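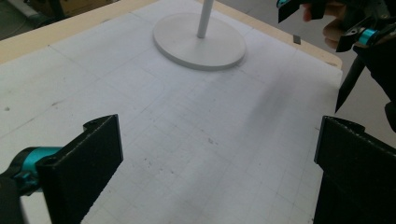 Why does a robot need rules if it can't be naughty? A reader in second grade sent us that question, and added that her toaster has no rules and works fine.

A toaster does have rules. They were followed by the people who made it, before it reached the kitchen. Robots are the same. Most robot rules are written for people: the ones who build the robot, the ones who teach it, and the ones who stand near it.

## Three kinds of rules

A **law** is made by a government. Everyone has to follow it.

A **standard** is a long, careful document written by experts who agreed on how something should be done. A standard might say how quickly a machine must stop when the red button is pressed. Companies in different countries can use the same standard, so their machines can be checked in the same way.

**Good practice** is what a workplace has learned to do well. It may be a single page taped to a door. The Staneck workshop has a page like this for its gripper work, and the rules in the next part come from it.

## What a gripper is

A gripper is the part of a robot that does the job of a hand. Many grippers have two flat fingers that move toward each other. When an object is between them, they close and hold it.

Some grippers are not on a robot at all. A person holds the tool and uses it to do a task, such as picking up a spoon and putting it down again. A camera on the tool records each try. Later, a computer studies the recordings and learns how the task is done. One complete try is called a **demonstration**. The Staneck plan for one task, called Farnitz, asks for 766 demonstrations.

## Rules for the table

1. Check the table before starting. Put away anything that doesn't belong to the task.
2. Put each object in its starting place. The place can be different each time if the plan says so.
3. Keep fingers out of the gap between the gripper pads. This is called a **pinch point**, and there is one on every gripper.
4. Pick up objects with the gripper only. If a person's other hand helps, the try is marked and left out.
5. If something falls off the table, stop. Finish the recording first and pick the object up second. 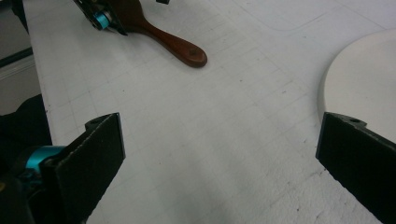 Rule 4 is the one new people break most often. Reaching out to catch a thing that is slipping is a reflex, meaning the body does it before the person decides to. A robot copying that recording would have no spare hand to reach with. A demonstration should contain only moves the robot can make.

When two people work at one table, or one person uses two grippers, there is an extra rule. Only one gripper moves into the shared space at a time, unless the task is a handover. In a handover, the first gripper does not let go until the second one has closed.

## Rules for writing things down

Every demonstration gets a number. Number 127 stays number 127 even if it is a bad one. It is marked "do not use" and the next try becomes 128. Numbers are never given to a second recording. If they were, a person checking the work could look at the wrong one.

The record also says which object was used and which tool. If a pad is changed, that goes in the record too. New pads may grip better than old ones, and a computer cannot guess that a change was made.
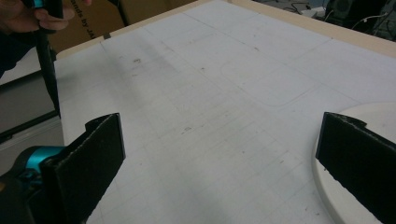 *Gripper fingers above a work surface marked with a faint grid.*

Lines on a table can help with the records. A person can write down which square an object started in, the way you would name a square on a chessboard. The Briteck handbook, which Staneck also uses, has a page on drawing a grid and says to keep the squares the same size all over the table.

## Rules about people

A camera on a tool may record more than the task. It can catch a hand, a sleeve or a voice. People nearby should be told that a recording is being made, and they may ask to stay out of it. Screens that show private things should be turned off or turned away.

## When the rules change

Rules are checked and rewritten. At Staneck this is done each September, and also after every 2000 demonstrations. Anyone who works at the table can ask for a change. The request has to say which rule, what went wrong, and what the new rule should be.

## Words to know

**Demonstration:** one full try at a task, recorded from start to finish.

**Handover:** passing an object from one gripper to another.

**Pinch point:** a gap that can close on a finger.

**Standard:** an agreed set of written rules that many companies can use.

Text: Chatzigeorgiou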